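Teaching Tips for the Practice Kitchen: Guiding the Arm by Hand and by Remote Control 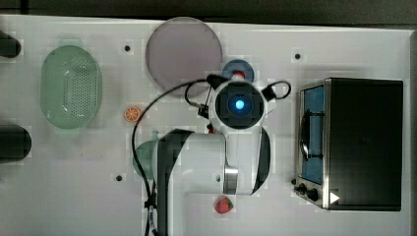

The practice table with the arm, the green basket, the toaster oven and toy food.

The following tips are issued by the Elville Household Skills Workshop for members who record kitchen tasks on the white arm. They apply to both methods of teaching in use at the workshop: guiding the arm directly by hand, and driving it from the remote control station. Members who have completed the introductory evening may use either method. New members are asked to begin with hand guiding.

Preparing the table

Choose one task and write it on the task card before touching the arm. "Put the strawberry in the basket" is a suitable task. "Tidy the table" is not, as two people will carry it out in two different ways and the recordings will not agree.

Place large items first. The toaster oven goes on the right with its door toward the middle of the table. The basket goes on the left. Small items, such as the orange slice and the strawberry, may then be moved to a new spot for each recording. Small changes in position are useful. A set in which the strawberry always lies in the same place teaches the arm that place and very little else.

Wipe the tabletop with a barely damp cloth and let it dry. Do not use spray cleaner near the mounting holes.

Check the cable before every recording. It should follow the arm in a wide, easy curve, with enough slack for the wrist to turn fully in both directions. If a loop catches on an item during a motion, stop and record again from the beginning.

Guiding by hand

Stand to one side of the arm. Hold the lower link with one hand and steady the wrist with the other. Keep fingers away from the gripper at all times.

Move at the pace you would use to carry a full cup of soup. Members with long kitchen experience tend to work too fast, and the recording then shows a blur of small corrections at the moment of the grasp. Pause for a slow count of two above the item, lower, close the gripper, and pause once more before lifting.

Approach soft or rounded items from directly above. Flat items, such as a lid or a plate, are easier to take by the rim. Yolanda Ayala, who leads the hand-guiding evenings, recommends rehearsing each motion twice with the recorder off. Members who skip the rehearsal usually discard their first several attempts.

Guiding by remote control

Adjust the chair at the control station so that the forearms are level. Keep the view of the table free of reflections; the overhead lamp nearest the window may be switched off in the afternoon.

Before taking control, bring the hand controller to the same pose as the arm. If the two do not match, the arm will move to correct the difference, and it may do so quickly. Say "taking control" aloud so that anyone near the table can step back.

Oven tasks require particular care. Pull the door handle along the path the door itself follows. A straight pull will strain the hinge. Turn the knobs in short steps, releasing and taking hold again as needed. The oven remains unplugged during all recordings, without exception.

How many recordings to make

A simple pick-and-place task calls for 100 good recordings. Tasks that involve the oven door call for 205. These figures refer to recordings kept after review. In January, Miroslava Lytvynenko and Fedir Tkachuk completed 174 of the door recordings before changing the position of the basket, and the early part of that set had to be made again. Settle the layout first.

Mistakes

A dropped item does not always spoil a recording. If the item is picked up again at once and the task is completed, mark the recording "recovered" and keep it. If the item leaves the table, or if a hand enters the work area, discard it. Never edit a recording to remove an error.

After the session

Return the arm to its rest pose before switching off. Wash toy food in lukewarm water with a little dish soap and dry it on the rack. Perforated items should be shaken out over the sink. Enter the number of recordings kept, the method used and your initials in the log.

Questions about the control station should be directed to Brenda Crabtree at the workshop desk. Bookings for the table open at 9 a.m. and are limited to two hours per member.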